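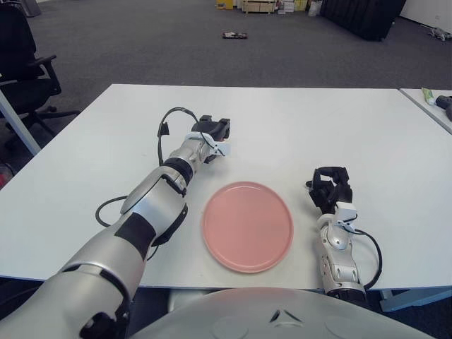
Can a robot clear the table yet? Two arms and a pink plate in Kurup

27 May 2019

Picking up a plate is the sort of job most of us learn before we can tie our shoes. For the team at Wandow, a small robotics workshop in Kurup, it has become the thing they talk about over lunch, and after an afternoon with them I can see why. It is a lovely problem!

Their project is called Sundunow, and its aim is easy to state: a two-armed machine that can do the dull jobs around a kitchen or behind a shop counter. Clearing tables, stacking crockery, putting tins on a shelf, folding a tea towel. The plate comes first, and it gets a white table to itself, with one of the machine's silver and white arms on either side.

A plate sounds simple until you try to explain to somebody how you lift one. It is low and flat, and the rim is only slightly raised, so there is very little to get hold of. Most people slide it to the edge of the table, or tip one side up with a fingertip and get a thumb underneath, and they do it while chatting about something else. A machine has to be told, or has to learn, every bit of that.

The Sundunow machine has different hands on its two arms. On the left is a black gripper with two fingers, good at a plain pinch. On the right is a hand with several fingers, much closer in shape to our own, which ought to be better at cupping and steadying things. The team wants to know which of them suits which chore, and whether the pair working together can manage what neither can do alone, such as passing a dish across from one side to the other.

So how is it getting on? Better than I expected, and slower than anyone with a sink full of washing-up would like. In the latest round of tests the machine lifted a single plate from the table and set it down again in 74 out of 75 tries, as long as the plate began near the middle. A good go takes about 8 seconds. The one miss was a plate put down too early, and it survived.

Things get harder once real life creeps in. Two plates stacked together are still a headache, with the top one apt to slide. A fork left lying across the rim changes everything. Wet crockery has not been tried at all, and nor has glass, though both are on the list for later in the year.

Shop work may come sooner than housework. Grarnirance, a homeware shop a few streets away, has offered the team a corner of its stockroom for a trial in which the machine will move plates and bowls from a trolley to a shelf. Stockrooms are kinder places for a robot than kitchens are. The shelves stay where they are, the goods come in known sizes, and there are no toddlers or cats underfoot.

What struck me most was how much the project has made everyone there look at ordinary chores. There was a long and very cheerful argument, while I was drinking my tea, about whether people use the little finger when they carry a dinner plate. Half the room went off to find one and check. (I do use mine, and had never noticed.)

No one at Wandow is promising a mechanical butler by Christmas. A machine that could empty a dishwasher in a strange kitchen, with odd mugs and a sticky drawer, is still a good way off. But a year ago this one could not lift a plate at all, and I would happily go back to see how it copes with a soup bowl.

The stockroom trial has no start date yet. Wandow hopes to hold an open afternoon at the workshop once it is under way, and visitors will be welcome to bring a plate of their own for the machine to try.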